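About Preritura

We're a small website for people who love phones and want to know what a new one is like to live with. 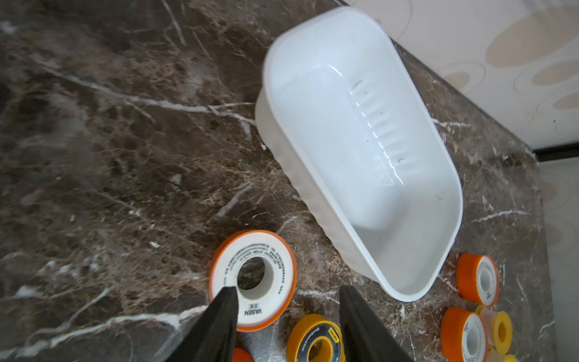 Sofia Guerreiro started Preritura as a blog, writing up handsets on the train home from work. She's still our editor, and there are four of us now, all a bit too excited when launch season comes round! So far we've published 121 full reviews, plus plenty of shorter pieces on cases, chargers and headphones.

Every phone we review gets used as our main one for at least a fortnight – calls, maps, photos, the lot. We also go back to older models, and our long-term reports are the pages readers write to us about most.

Our newsletter, Nernel, goes out every month to 2,625 readers. It has launch news, SIM-only deals we've spotted and a letters section that gets lively whenever somebody mentions headphone sockets.

Got a question about an upgrade? Send it in – we love those.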